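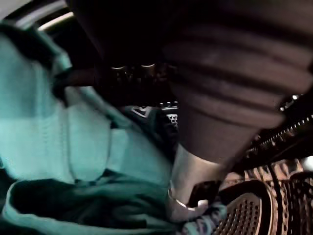 14 September 2020

Lint shedding, fleece, Garnside lot 381. Second round.

Filter mass from last week does not agree with Rekha Awasthi's figures. Hers are lower on every wash. I dried my filters overnight on the open rack, she used the desiccator. Going with the desiccator from now on. Old values stay in the book, struck through, do not use them for the plot.

Detergent: Letar liquid, dose per the Malhotra protocol, no softener. The protocol says to rinse the drum empty between lots. We skipped this between 2 lots in the first round, so that pair is suspect. 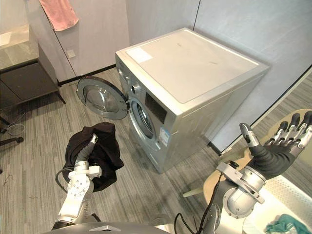

Inlet water is the other unknown. Nisotville supply is hard and the hardness drifts – Nisha Sandhu has the strip readings, ask her for the sheet before starting the regression. If the drift tracks the shedding, we need a softened control and the schedule slips to December.

Counter on the fiber imager read 3152 at close, 3000 at start. Difference matches the log.

To do: order glass fiber filters, relabel the blanks, check balance calibration. Blank from wash four was still gaining mass at the second weighing. Reweigh.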